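Mending for other people

The workroom at Valtham is on the first floor, over a shop that sells paint. There is a long table, two sewing machines, an ironing board that never gets folded away and a rail of finished work with paper tickets pinned to the hems. The woman who runs it has been repairing clothes and household linen for 13 years, the last few of them under the name Brustier. She asked that her own name be left out, as most of her customers only know her as "the mending lady" and she would like to keep it that way.

She started with trousers. "Everyone starts with trousers," she says. "You take up a hem, they tell a friend, and then somebody brings you a blanket." Blankets, throws and knitted things now make up more than half of what comes in. In the past year she took in 738 pieces, all entered by hand in a ledger with the date, the fault and the price agreed.

I asked what she does first when a piece arrives. "I put it down and leave it alone for a bit. People want to show you the hole straight away. I'd sooner see how the cloth falls when no one is pulling at it. If it's been stretched, it will ripple along the edge, and then the hole isn't your main problem."

After that she goes over both sides by hand. She looks for thin places, old repairs and anything caught in the surface. Loose hairs and threads come off before she does any stitching. "If you sew a hair in, you'll see it for ever. I use tweezers for the fine ones. A sticky roller is all right on a coat, but on a soft knit it lifts the fibres."

Her matching thread comes from a supplier called Gondal, which sends small reels in colours she says are hard to find elsewhere. Creams and beiges give her the most trouble. "White is easy and black is easy. Beige goes pink or green on you. I take the reel to the window, then I look again under the lamp in the evening — if it's right in both, I use it."

Ribbed fabric has its own rules. She works along the rib where she can, with a blunt needle, and keeps the tension slack. A tight repair pulls the ribs together and leaves a pucker that no amount of steam will take out. She charges by the hour for this kind of job and tells people so at the start. The longest took her most of November, on and off, for a bedspread that had been through a hot wash.

Does she turn work away? "Yes. Moth, if it's still live. And anything where the cloth has gone so thin that the repair will be stronger than what's round it. It just tears at the side of the mend." She will sometimes offer to cut such a piece down into a cushion cover, and customers are divided on that.

The business moved here from a unit at Ciltero, where the rent had gone up to 600 a month. The new room is smaller but the light is better. She would like a second person at the table for 2 days a week and has not yet found one who can darn.

On looking after things at home, her advice is short. Wash less, dry flat, and mend a pulled thread the week you notice it. She is firmer about storage.
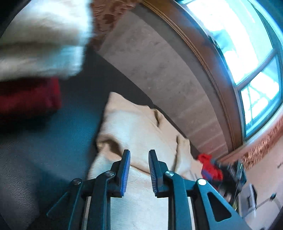
"Fold it loosely, and every so often take it out and fold it somewhere else," she says. "Cloth wears along a crease if the crease is always in the same place. My mother rolled hers, and that works too, if you've got the cupboard for it."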